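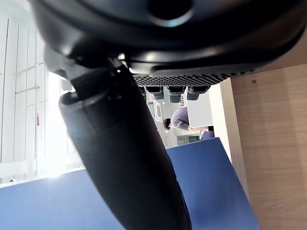 # Who Was in What: Rebuilding the Filmography of Rodica Lungu

Final report, Film Records and Research
Tudor Anghel, Radwa El Sherbiny, Mwangi Obura
Instructor: Raluca Coman
September 21, 2021

## 1. What we set out to do

Rodica Lungu played landladies. She also played a nurse, a bus conductor, several aunts, and one judge who gets a single line and delivers it as though she has been waiting all day for lunch. She worked mostly for Olteanu, a small studio that made comedies and the occasional weepy drama, and she was never the name on the poster.

Our assignment was to pick a performer with a messy record and produce a filmography we would be willing to sign. The existing one was a fan page listing 19 titles, no sources, and a birthday that changed between the top of the page and the bottom. We assumed we'd confirm the list in a week and spend the remaining time writing something thoughtful about supporting roles in studio comedy. The thoughtful part is section 5. It is short.

## 2. Sources

We used three kinds of material.

**The films.** Where a print or a transfer existed, we watched it, credits included. Some of these films have credits that go by so fast we suspect the studio was ashamed of somebody.

**The Gresholm clippings.** The Gresholm library holds 900 pages of scanned newspaper clippings on Olteanu productions, sorted by the date somebody put them in the folder. Mwangi read them all. He has asked that this be recorded.

**Distributor paperwork.** Flelar handled most of the releases outside the home market and kept cast sheets for publicity. These are typed, tidy, and wrong in ways we didn't spot until August, when Radwa noticed that the sheet for *The Lodger Upstairs* gave the same cast, in the same order, as the sheet for *Three Keys*. Somebody had reused the page and changed the title.

## 3. Method

We gave every title on the fan list one of three marks:

- **Confirmed**: we saw her in the film, or two sources that didn't copy each other agreed on it.
- **Unconfirmed**: one source only, or two that obviously shared a typo.
- **Removed**: it was somebody else.

The second rule caused most of our arguments. Tudor held that a newspaper review and a cast sheet were independent by nature. Then we found a review that praised Lungu's "warm and lively" performance in exactly the words of the Flelar press notice. It also praised her in a film where she appears only as a voice behind a door, which is quite a range of warmth to get through a door. After that we compared the wording of every review with its press notice before counting it.

Each title was checked by one of us and then by another who hadn't seen the first person's notes. When the two disagreed, we watched the film again together. This is how all three of us came to know the whole plot of *A Hat for My Uncle*, including the song.

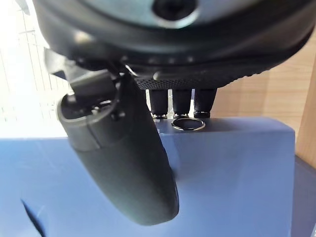
*The gripper finger, angled down from beneath the wrist housing.*

## 4. Results

Of the 19 titles on the fan page:

| Mark | Titles |
|---|---|
| Confirmed | 11 |
| Unconfirmed | 6 |
| Removed | 2 |

**Removed.** Both removed titles belong to a different R. Lungu, a man, who played policemen. The fan page had merged the two careers and credited our subject with "Sergeant." We held out hope for a while that this was daring casting, but we have seen the sergeant, and he has a mustache and is a foot taller than her.

**Unconfirmed.** The unconfirmed films are mostly early work. For four of them we found no surviving print, only a cast sheet. The fifth exists, but the copy we saw was missing its last reel, and Lungu was billed as "Woman at Wedding." The wedding is in the last reel. The sixth is *Night Train to Derndale*, in which a woman with her voice walks past a window, in shadow, complaining about the price of coal. Mwangi is sure it's her. Radwa is sure it isn't. Tudor has changed his mind each time he's been asked, so it stays where it is.

**Spelling.** Her surname appears in the credits as Lungu, Lungo, and, once, Lunch. We have kept the printed spelling in the notes to each entry so that anyone searching for Lunch will find her.

**Birthday.** We have left it blank. The fan page gave one date, then another, and a magazine profile gave a third along with the information that she was "ageless," which didn't help. We wrote to the parish office and haven't heard back.

## 5. Landladies

Once the list was cleaned up, one pattern did show. In the earlier confirmed films Lungu is there to interrupt: she opens a door, says no, and closes it. Later on she starts getting scenes after the door is open. In *Three Keys* she sits down at the table with her tenant and eats his soup while telling him he's being evicted. No review we found mentions this scene. It's the best thing in the picture.

We can't say whether the studio noticed what she could do or simply ran out of other people. Olteanu's production files would be the place to look, if they still exist.

## 6. What went wrong

We began by building the spreadsheet from the fan page and correcting it as we went, so for the first few weeks its mistakes sat in our file looking like findings. Starting with an empty sheet would have been slower and better. Ms. Coman suggested exactly that at our first meeting, and our notes from the meeting say "good idea."

We also forgot to agree on how to write titles. Some films had one title at home and another from Flelar, and for a time we were proudly tracking a film we had already confirmed under its other name.

## 7. Division of work

Mwangi did the clippings and the spelling notes. Radwa did the distributor paperwork and drew up the final table. Tudor wrote the viewing notes and most of this report, and the other two took out a paragraph on the sergeant's mustache. The full entries, with sources for each title, are in the appendix, followed by a list of the films we'd still like to see if anyone has a copy in the attic.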